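Tahsin Roy
2021-04-17

1/ Utensil drawer is being retired. Everything we eat and stir with moves to an upright caddy on the counter. Notes as a thread so I can find them again in October, when the drawer front gets replaced and someone asks why it's empty.

2/ Problem with the drawer: it is 80 mm deep inside, minus the runner. Ladles jam it. Chopsticks migrate to the back, roll under the divider and turn up when you pull the whole thing out. The divider is a Kestthorpe insert, sized for a wider drawer and trimmed badly by me.

3/ Second problem is moisture. Chopsticks went in slightly damp and sat flat on a solid plastic base. Two pairs got dark tips over the winter. I threw those out and bought no replacements.

4/ Replacement is a beige plastic caddy from Mestden. Rectangular box, back wall perforated with rows of oval holes, sits on a wider cream tray. I was going to buy the round Bratu one, but a round base wastes the corner next to the sink.

5/ Clearance was the only thing I measured properly. The caddy stands 162 mm to the rim. Long handles stick up past that and must still clear the shelf when you lift them out. Shortest gap on our counter leaves 30 mm above the longest spoon. Tight, but it works if you tilt.

6/ Sorting was done on the table by the kitchen doorway, on the grid cloth with the stars. The grid is handy for lining up chopsticks by length. Printed grids are not accurate, so compare the sticks to each other and leave the squares out of it.

7/ Doorway and kitchen first, then the table with the caddy and the pile.

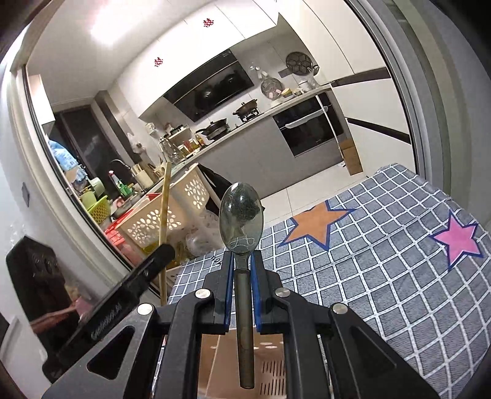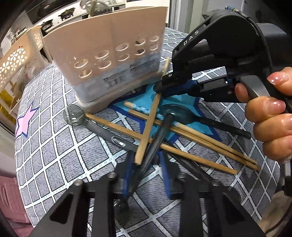

8/ Chopsticks. The wooden ones are all light tan and look identical until you lay them down together. One is shorter than the rest. It has no partner of its own length, so it goes to the stirring group: cornstarch slurry, beaten eggs, paint if it comes to that.

9/ Matching method: hold the pair vertically, tap the thick ends on the table, look at the tips. Any visible step and they are not a pair. Do not match by color. Wood changes color with use and the two sticks of a pair don't always change together.

10/ Paper wrappers go in the recycling, including the one I had been saving for the printing on it. Wrapped chopsticks from takeout go in a separate bag and stay out of the caddy. The paper wicks water up from the tray and goes soft.

11/ Spoons. The clear ones with dark gray handles stand bowl up. Bowl down, they nest at the bottom, hold water in the curve and have to be pulled apart. Bowl up, the handle drains and the bowl is in open air. Downside: you pick them up by the end that goes in your mouth unless you reach lower. House rule is reach lower. Compliance so far is mixed.

12/ Chopsticks stand thick end down, for the same reason. Chopsticks along the perforated back wall, spoons in front. If you mix them, the sticks slide between the spoon handles and the whole set comes out as one object.

13/ Peel the barcode label off the front of the caddy before first use. I have not done mine. Minberg label remover is fine on glass, but I would test it on the underside first with this kind of plastic. Warm water and a fingernail is the slower option.

14/ Tray: empty it every 2 days. It collects less than you'd think on weekdays and a lot after a dinner with soup. Wash it flat in the sink, dry it, put it back. If it smells, you waited too long. A splash of white vinegar, leave it, rinse.

15/ The basket with the flower cutouts is a separate job. It has the right ventilation for utensils but the openings are too wide, and a chopstick goes straight through. Better for things with some bulk. Onions have been proposed. I proposed dishcloths. Open item.

16/ Position on the counter: left side, near the sink, behind the dish soap. Not next to the burners. Oil mist gets on anything that stands upright near a wok, and the oval holes would be tedious to degrease.

17/ Remaining in the drawer: peeler, can opener, rolling pin, the measuring spoons on their ring. All of them lie flat and clear the runner. Kestthorpe divider is free to whoever wants it, one edge cut crooked.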